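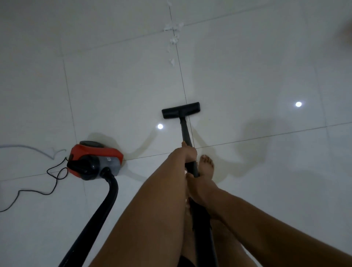
Garnet Vachon's first budget for floor cleaning at Birnau had one line in it: the robot. The second had 11 lines, and the robot was no longer the largest.

Birnau runs furnished short-stay apartments, most of them tiled. Vachon, who plans equipment purchases there, began by costing the manual job. A cleaner with a canister vacuum works a room in strips, pulls the hose and cord along behind, and goes back for scraps of tissue the first pass missed. Her timing sheets put that at 19 minutes per unit, including moving the machine between outlets.

The quote from Clivex covered the robots, docks and a year of software. It did not cover outlets for the docks, spare filters, or the labor of lifting chairs before a run. Nor did it mention glossy tile, where reflected ceiling lights can confuse some optical sensors. Vachon asked for a trial on polished floors with the lights on. She recommends putting that condition in writing before a deposit is paid.

"Price the floor you have," says Abilio Cuesta, who reviews purchase plans for Dutwood, a property services firm. He wants three figures on page one: cost per cleaned unit, hours of remaining hand work, and replacement cost of batteries. Cords and loose cables count as hand work. Someone has to pick them up before each run.

Cuesta also advises against selling off the old vacuums. Corners, stairs and spills still need a wand, and a used canister brings in little. He budgets one for every 40 units.

Birnau's revised plan buys robots for 29 units in September and holds the other 100 until battery wear has been measured. Valdebenito, the second bidder, has offered a lease with filters included. Vachon has asked for the same trial from them, on the same tile.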